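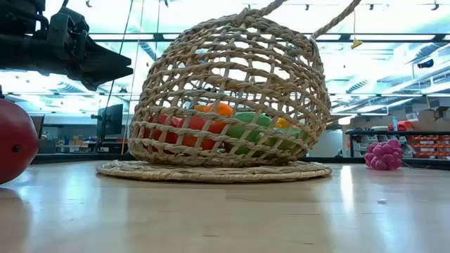

Home | Guides | Spares | Contact

Section 4: Loading and Emptying the Basket

The Hudus play produce set comes with an open-weave basket. It looks like something you would carry to a market in Tarkthorpe and is built for fruit that weighs nothing.

1. Put the basket on a flat table, mouth up, and swing both handles outward. They will swing back. Swing them out again.

2. Load the peppers first, lying on their sides. A pepper stood on end will lean on its neighbors until they all give up.

3. Add round pieces next, and grapes last. Grapes under a tomato are still grapes, but you will hear about it.

CAUTION: Do not put real fruit in the basket. The gaps in the weave are generous, and juice is not covered by the Frandsen warranty.

4. To empty, lift pieces out one at a time and spread them on the table. Tipping is faster — so is the floor.
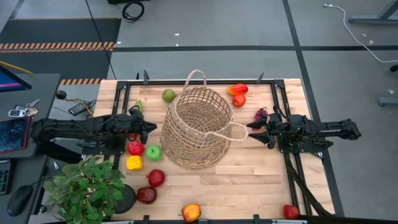
Waltraud Thiele wrote in to say that tipping works perfectly well over a bedspread, and that she has been doing it that way since February. We have no bedspread to test this on.

NOTE: Before storing, check the bottom for crumbs. Shake, do not rinse.

Contact Frandsen | © 2021 | Back to top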